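Zalleo Grocers is looking for two people to join the evening fill team at our Stomel store. Both jobs are permanent part-time, starting in May.

## The work

You will unload the evening delivery, fill shelves in the dry goods and dairy aisles, rotate stock by date and face up before close. Some nights you will also cover the front of the store for an hour while the cashiers take their breaks.

The shift runs from 4 pm to 10 pm, four evenings a week. The roster goes up two weeks ahead and we stick to it. If you need to swap a shift, sort it out with someone on the team and tell Marilou Cabrera, the night manager, before noon.

We are a neighbourhood store with a mixed range. Regulars come in for bread, milk and something sweet on the way home, and a fair part of the job is knowing where things are and walking people over to them. You don't need to know the range when you start. Jericho Pangilinan will work beside you for the first 28 days and will show you the ordering system, the cool room and the compactor.

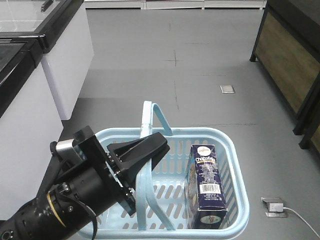
## What we're looking for

- You can be on your feet for a full shift and lift a 15 kg carton safely.
- You can read a delivery docket and notice when it doesn't match the pallet.
- You are polite to customers, including at five to ten.
- You have the right to work here and are 18 or over — the store sells liquor.

Grocery experience is useful but not required. A forklift ticket is no use to us, as we only have a hand pallet jack. Other languages are welcome. Farsi, Arabic, Tagalog and Vietnamese are all spoken on the current team.

## Pay and conditions

Pay is by the retail award, with the evening loading on top from 6 pm. Super is paid every month. Staff get a discount on everything except liquor and phone credit. We supply two shirts and an apron; you bring your own closed black shoes. There is staff parking behind the store, and the 413 bus stops across the road. The last one leaves after our shift ends, but check the timetable for your own connection.

Breaks are paid. The lunch room has a fridge, a microwave and a decent kettle.

## How to apply

Send a résumé of one or two pages to Nga Văn at the store office, or hand it in at the service desk in an envelope marked "Evening fill". Include a phone number and the evenings you can't work. A cover letter is optional — a few lines will do.

Interviews are held in the store and take half an hour. Essam Radwan from the day team will sit in. We will ask for one referee, who can be a teacher or coach if this is your first job. Everyone who applies will get an answer either way.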